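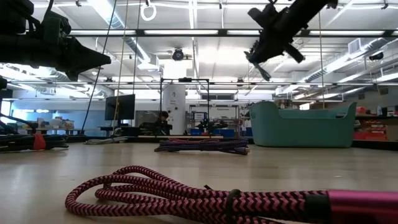 Taking a school group to a robot open day, what to set up for the cable sorting demo?

Posted by mudflat_23 on December 10, 2023

Hi all, bit rushed sorry. We've got a slot at the Vomora open day in Itville in April, bringing 12 pupils plus two adults. The demo is the one with the two arms over a wooden table and the bundled cords that go in the teal bin. They've asked US to suggest how the visit should run, how long, where the kids stand etc. I've no idea. Never been to one. How long before they get bored?? And can they touch anything? Ages nine to eleven, mostly sensible.

Jatotwood

Did this last year with a cub pack. Short version, split them. Half at the table, half somewhere else, swap over. The arms are slower than kids expect, they've all seen films. Once they settle they get quite into it and start calling out which cord is next.

What worked for us, in order:

1. Coats and bags off first, in the other room. There are leads on the floor round the table and somebody will trip.

2. Tape line for feet. Ask Vomora to show you which one, ours was fine with it but wanted an adult at each end.

3. Let them watch one go with no talking at all. Harder than it sounds.

4. Then look closely at a single cord. Ask where they would grab it. The maroon one folded into a slim loop is good for this, gripper right by the end of it, and the other bundles in the bin to compare.
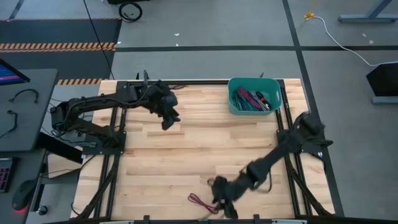

5. Pass round a cord of your own, tied up the same sort of way. They can try picking it up with two fingers, then with kitchen tongs. This was the hit of the day, bring more tongs than you think.

6. Questions at the end, writen down beforehand or you get "can it fight" eight times.

Allow 23 minutes a group. We had that as a slot and it was about right, bit long for the youngest. Touching: no for the arms, ever, even when they're stopped. Ask about the cords on the day.

Beneš

depends who is running it. ours talked for ages about software and the kids sat on the floor. ring them and ask for the person who does schools. also parking is bad

tallow_and_wick

Agree with splitting. Would only add, check the noise if you have any children who struggle with it, and ask if they can have the arms going when you walk in. Ours were being reset and we lost the first bit of the slot. Toilets are down the coridor, not signed. Don't do the tongs thing before lunch, they end up in the sandwiches.

Related posts
Open day packed lunches, where do you eat in Itville?
Risk assessment wording for a workshop visit (3,894 views)
Simple robot arm from card and string, age eight up (3,925 views)
Best way to store spare cables without knots
Minibus hire, who pays the fuel?

We use cookies to keep you signed in and remember your settings. Accept all | Manage choices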